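Training a kitchen robot on rooms that do not exist

Filipa Seixas spends most of her working day looking at kitchens nobody has cooked in. She leads the manipulation work at the Zondurthorpe laboratory, where her group trains a control policy for a single robot arm entirely in simulation and then measures how well its scores in the simulator predict its scores on a physical bench. The second part is the one she wants to talk about.

"Plenty of groups will show you a policy that works in simulation," she says. "My question is whether the simulator ranks policies in the right order. If I have two versions and the simulator says the first is better, I want the first to be better on the bench as well. If the ranking holds, I can do most of my testing overnight without touching the hardware."

The simulator is called Gurnus. It builds a kitchen from a set of parts - cabinets, worktop, wall finish, window, sockets - and varies the materials and the light between episodes. The policy, Raju, receives rendered views and the joint positions of the arm, and returns a short sequence of motions. It is given no map of the room and no list of what is on the worktop.

Seixas is careful about what the variation is for. An early version changed everything at once, including colours that no real kitchen would have. Raju learned from it, but slowly, and its grasps were poor near edges. The present version keeps the materials plausible and puts most of the variation into the placing of objects and the angle of the view.

"Stone with veining is useful to us," she says. "It has contrast in it that means nothing. Brick is the same. A policy that has only seen plain grey tables tends to treat any strong line as the edge of an object, and then it closes the gripper in the wrong place." 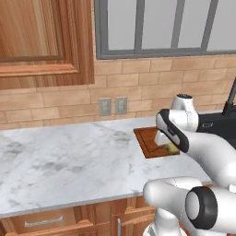
The hardest cases in the set are small items on a cutting board. The board raises the working surface slightly above the worktop, and a groove near its rim can catch a fingertip. The gripper also hides much of the target during the last part of the descent, so the policy has to act on what it saw earlier.

"It has to remember," Seixas says. "We give it a short history of views. Without the history, it comes down well and then hesitates, or it lifts away and starts again. With too long a history it becomes slow to react if the object has moved. We settled on a middle value by testing, and I would not claim there is any theory behind it."

The main comparison used 1,516 simulated episodes per policy. Of these, Raju completed 1,125, where completion means the item is held clear of the surface and then set down inside a marked area. Dropped items count as failures even if they land in the right place. Episodes in which the simulated contact became unstable also count as failures, a rule Seixas introduced in March after finding that the earlier practice of discarding them had flattered the weaker policies.

On the bench, the group ran a much smaller set of trials with 3 policies. The order matched the order in Gurnus. The absolute scores did not: every policy did worse on the real arm, and the gap was widest for soft items.

"I am not troubled by the gap, within limits," she says. "The simulator is too kind about friction and it does not deform things properly. What would trouble me is if the gap differed so much between policies that the order changed. With so few policies I cannot rule that out. It needs to be repeated with more."

A separate tool, Prorgate, replays each failed episode and sorts it by the stage at which it went wrong: approach, contact, lift or placing. Contact accounts for the largest share. Seixas had expected placing to be the main problem, and had set aside time for it that was later spent on the finger model instead.

Asked whether better rendering would help, she is doubtful. The group tried a more detailed lighting method and saw almost no change in the ranking, while each episode took longer to produce. She would sooner spend the computing time on contact - in particular on how the fingertip behaves when it presses against a hard surface at a slight angle.

The next round of bench trials will add softer items and a second type of board. The episode definitions will be fixed before the trials start, and the failed runs will be released together with the successful ones.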